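Oct 13, 2020

**Progress report on the Lobo handling cell: planning and purchase**

Since our last report we have continued to prepare the equipment list in simulation, before any order is placed. The model of the cell has two white tables, one behind the other, and the arm works from the left side. We use it to decide how much reach and table surface we must pay for.
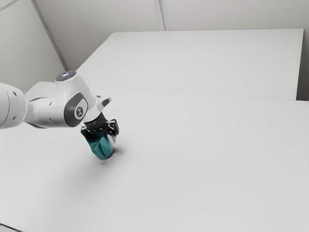
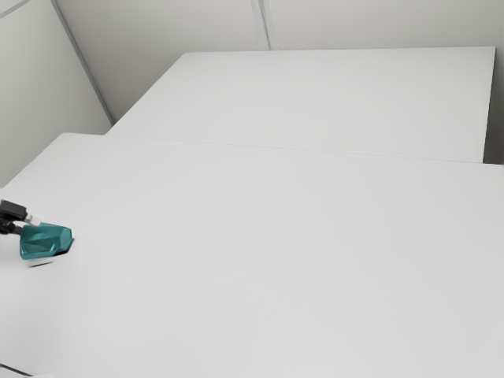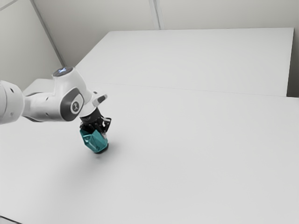 **Climudent Project, Equipment Planning Team**

The teal test part stays near the arm in our trials, and a large part of the front table is not used. For this reason we propose to take the smaller table from Vendari. The saving is 300 euros for each table, and we need 2 of them.

The gripper is still an open point. Ronmont has offered a two-finger model for 635 euros, with delivery in roughly 40 days. We asked them for a written confirmation of the price and we are still waiting for it. Spare fingers are not included in the offer, so we would like to keep a small reserve in the budget line for tools.

The money for the arm itself is not changed. We have not spent anything from this line in the present period.

Next steps: compare the service contracts, fix the position of the arm base, and send you the final list for approval. We plan to have the cell installed in February. If you prefer that we order the tables first, please inform us, as the room can already receive them.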